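The Table at Wemmont

Ekkachai had promised his aunt he would have the flat at Wemmont emptied before August, and he was a man who liked to be early with a promise, so there he was on 2023-06-11 with most of her life already in boxes and only the crockery left to think about.

It was the crockery that slowed him down, of course. Every plate had somebody's supper attached to it. He remembered the yellow one from the winter he had measles, and he remembered his cousins squabbling over the purple cup (it had a good big handle, and if you got to the table first it was yours, and that was the law). She had offered him twenty pounds for his trouble, bless her, and told him to take whatever he fancied.

"Just lay it all out," said Alby Kereama from across the landing, who had come to borrow the tape and stayed nearly the whole morning. "Lay it out and see what you'd miss."

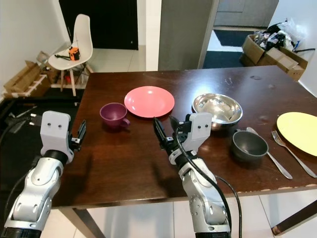 What Alby Chose

Alby went straight for the little saucepan. He said it was the right size for two eggs or one man's porridge, and that he had been looking for such a pan ever since his own went missing in the move from Donnelly Street.

"And the table?" he asked. "Are you leaving that?"

Ekkachai ran his thumb along one of the scratches. He had meant to leave it, he really had, because it was a brute to get down the stairs and his own kitchen was hardly bigger than a cupboard. But he thought of his aunt shelling peas at it with the wireless on, and of all those suppers, and he heard himself asking whether Alby still had the use of his brother's van.

"I'll fetch the keys," said Alby, and took his saucepan with him.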